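Gym towel
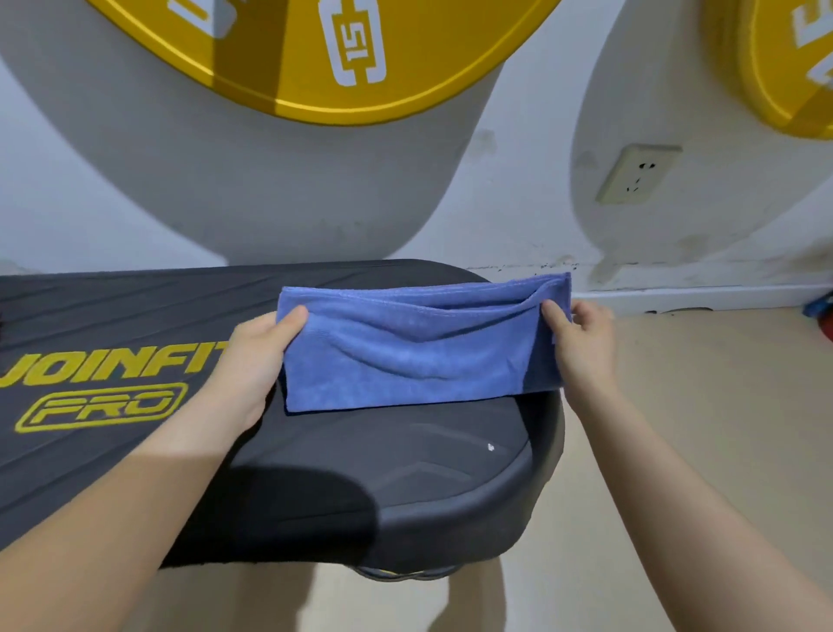
A gym towel is a smallish towel you take along when you exercise, either to wipe your face or to put between yourself and the equipment. I've owned far too many of them, so I volunteered to write this entry for the Pletcombe home gym pages (Nadine Mahasneh did the one on floor mats, and it's much tidier than mine!).

Materials

The two you'll meet most often are cotton terry and microfiber. Cotton is the old standby: thick, heavy when wet, slow to dry, and it stays put pretty well. Microfiber is a very fine synthetic, usually polyester mixed with polyamide, and it folds down to almost nothing in a bag. Some people can't stand how it catches on dry hands. I got used to it in a week or so and now I mostly reach for the plush kind, which feels closer to a regular towel.

Size and folding

There isn't a standard size. Hand towel proportions work for wiping, but for lying on a bench you want something longer. My long one is a Tramby, 72 inches end to end, and it covers any bench I've tried it on, with plenty left over to tuck under the head end.

For seated work I fold a towel lengthwise, so there are 2 layers and a long narrow strip that matches the pad. Hold it by both ends, pull it fairly straight and lower it onto the seat. If you drop it from one hand you'll spend the next minute smoothing out wrinkles (I still do this, mostly when I'm in a hurry).

Use on a bench

Most weight benches are covered in synthetic leather, and sweat makes that slippery. A towel helps with the grip and keeps salt off the stitching, where grime loves to settle. It doesn't replace wiping the pad down afterward, though. A damp cloth and a little mild soap is plenty for mine. Keep one side of the towel for the bench and the other for your face — a label or a corner stitch makes it easy to tell which is which.

Washing

Wash microfiber in cool or warm water, away from cotton, which sheds lint all over it. Skip fabric softener, as it coats the fibers and they stop soaking anything up. Tumble dry on low or hang it over a door.

See also: Floor mats; Weight benches; Chalk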